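**Plevby wants our break-room staff to "teach" the kitchen robots. Has anyone been through this?**
Posted by Ah-rin Ko

I work at a catering site in Zudinbridge. From July, 29 of us are supposed to spend part of each shift doing ordinary kitchen jobs with hand grippers so a robot can learn them. Management says no jobs will go. I've heard that before.

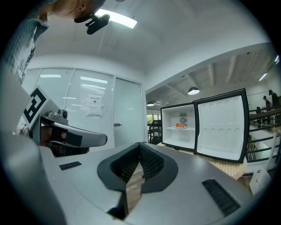
My pay stays the same and my prep list doesn't get any shorter. What should I ask for before I sign?

**Han-gyeol Ji**

We did this at Seol. Get the hours in writing. They told us 36 hours each and it ended up at 195, mostly plates in, plates out, door open, door shut. Your wrists will notice. No one was let go, but two people left and weren't replaced, so draw your own conclusions. Ask for a separate rate and a cap per shift.

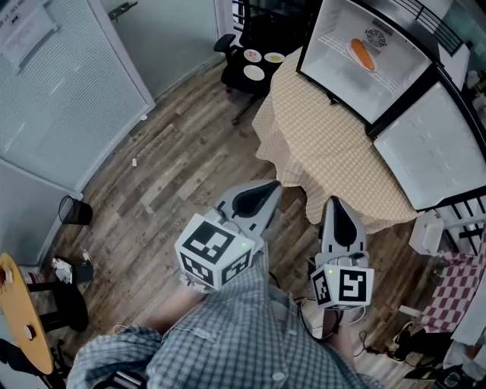
Did the robot take over any of the work in the end?

It does some tray loading in the afternoon, and one of us has to stand there and fix what it drops. That job isn't in anyone's contract either.

**ceteck_fan906**

people said the same about dishwashers. just sign it, easy money

**Ah-rin Ko**

It's the same money, that was my point. Thanks Han-gyeol, I'll ask about the cap.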